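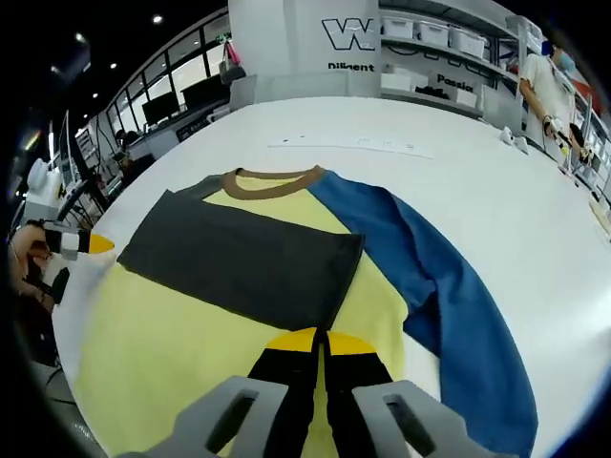

I have been helping out with the student robotics club in Norkmont for going on nine years now, and every fall somebody's parent asks me, very kindly, when the kids are going to build something that fights. I do understand it! Fighting robots are loud and fun and they fill a gym. But I would like to put in a good word for laundry.

Our students picked shirt folding for the February meet at Munilov, and I think it's the best project we have ever had. A shirt is a rotten thing to teach a machine. It slides, it bunches, and a sleeve that lay flat a second ago has a wrinkle in it the next time you look. So the students start by folding with the grippers in their own hands, over and over (the goal is 100 folds per shirt style), and they learn very quickly how much their fingers had been doing for them all these years.
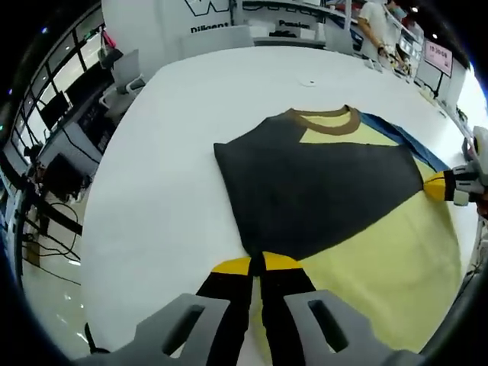 *Two grippers on the color-block shirt, one at the hem and one at the side.*

I've heard it said that this is dull work, and some afternoons, sure, it is. Practice is dull in band, too, and we don't ask the clarinets to fight. What I see is teenagers arguing happily over where to pinch a hem, and I'd take that over another trophy for the case. Come by and try a sleeve yourself before you vote on next year's project.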